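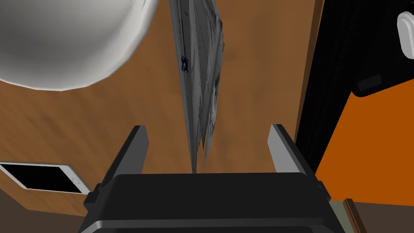
Search Lirari
Enter keyword

Keeping a Pitch Count by Hand

1. Rule one line per inning. Write the starter's name at the top.

2. Mark every pitch thrown to a batter, fouls included. Leave out warm-up throws and pickoff attempts.

3. Total each inning when the third out is made – 29 in one inning is a heavy load.

4. Carry the running total. A starter at 62 after four innings will pass 100 early in the seventh at the same pace.
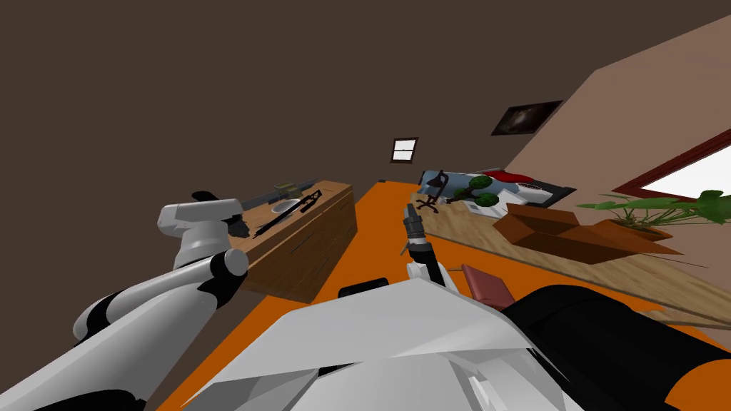
Wooden cabinet, left; tabletop, right.

5. Start a new sheet for each reliever.

Contact | © 2024 Lirari | Back to top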